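Stidthorpe craft swap is back in September, and I'm bringing the dresser

So my little corner of the internet gets to do some news today! The Stidthorpe Furniture Flip Swap is on again this September, in the old seed hall on Plosville Road, and this year they've got room for 60 tables. Last time it was 14 and we were all bumping elbows over the paint cans, so I'm pretty thrilled.

Kyriaki Sotiropoulos is running it again. She told me doors open at 9 in the morning for people hauling in big pieces (dressers, headboards, that monster of a hutch I swore I'd finish) and everybody else can wander in from 10. You bring a thing you're done with, you get a ticket, and you go home with somebody else's thing. My husband has asked me to come home with fewer things. We'll see.
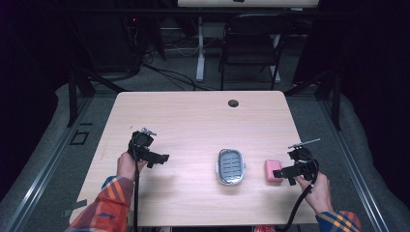

A pink sponge and a metal-rimmed soap dish on the table.

The new part is the workshops. Stavros Chatzigeorgiou is driving over from Bimascombe to teach 3 of them - chair caning, drawer liners and a milk paint class I have already signed up for. Each one runs 90 minutes and you keep whatever you make. Wear old clothes to the paint one, please, I ruined a good cardigan learning that.

Tables are free but you do have to reserve, and the sign-up sheet is at the counter at Xenos, next to the drawer pulls. If you need help getting something heavy through the door, write that on the sheet too. I'll be near the back with a half-sanded dresser, so come say hi and tell me what color to paint it!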